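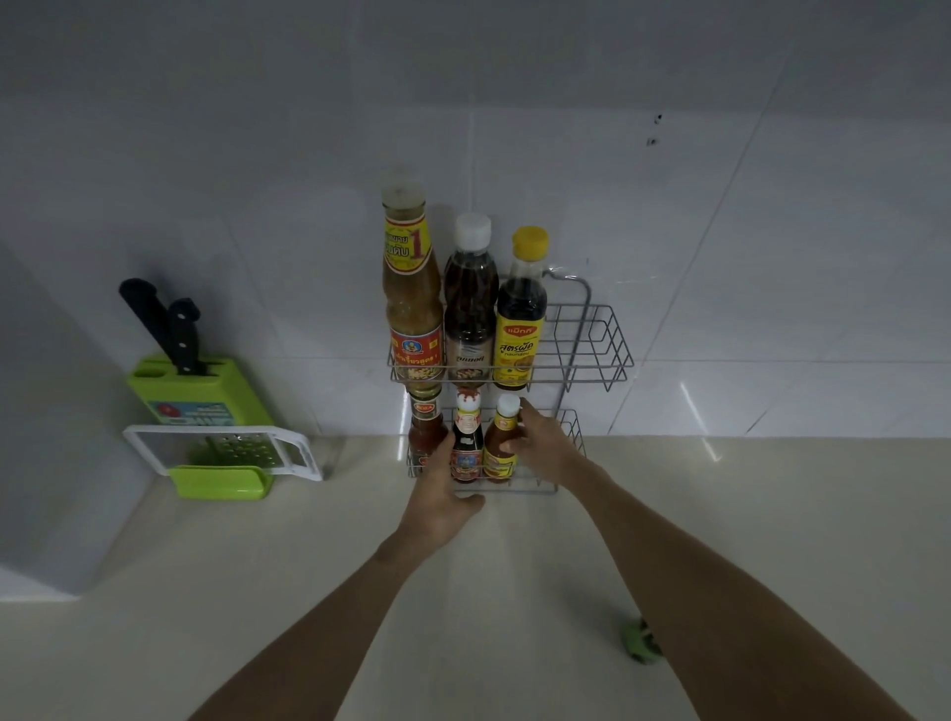
Statumton firm teaches kitchen robots by hand

If you have ever tried to explain to a houseguest where everything goes in your kitchen, you will have some sympathy for the people at Iltix, who have spent the better part of February explaining it to a robot. The Statumton company is building up a library of everyday chores, each one done by a person with bare hands and recorded from head height, so that the machine can learn from roughly the view it will have when its own turn comes.

The chore this month is the sauce rack, that crowded little two-tier wire affair so many of us keep on the counter, with the tall bottles up top and the small ones underneath. Reaching for a hot sauce bottle by the neck while the other hand rests on the basket is the sort of thing a cook does without a thought, and it is dear to the heart of Torben Lindemann, who runs the demonstrations.

"People steady things all day long and they never mention it when you ask them how they do it," he said over a very welcome cup of coffee on Monday. "So we stopped asking and started watching."

The team wants 200 demonstrations of the rack before moving on. Harder jobs will be shown by remote control at the company's second workshop in Osteck, where an operator guides the robot's arms directly. Visitors are welcome there from 3 p.m. on Monday.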